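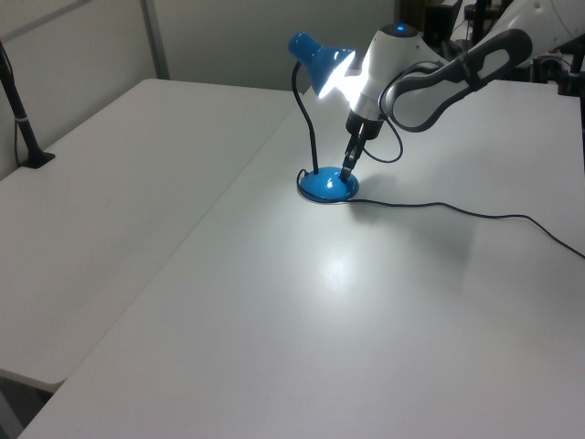
Conseils d'installation et d'usage du bras Brisine à l'atelier

Le bras Brisine est proposé par Medina en location, avec mise en service comprise, aux ateliers qui souhaitent lui confier des gestes simples sur petits objets. Avant tout apprentissage, il convient de dégager le plan de travail et d'y repérer les câbles. Le cordon d'une lampe de bureau, lorsqu'il traverse la table jusqu'au bord, doit rester hors de la trajectoire de la pince. Pour un socle rond et brillant, comme celui de la lampe bleue, on approchera les doigts par le dessus, à vitesse réduite.

Éclairage. Une ampoule allumée tout près du bras produit un reflet sur un plateau blanc. Orienter l'abat-jour vers le mur ou poser un tapis mat.

Entretien. Essuyer les doigts de la pince avec un chiffon sec tous les 7 jours. Ne pas employer de solvant. Les patins de rechange portent la référence 206 et sont vendus par lot de 20.

Location. Le tarif est de 47 euros par jour, pince comprise. Le tapis Flarkance est fourni sur demande, dans la limite des stocks.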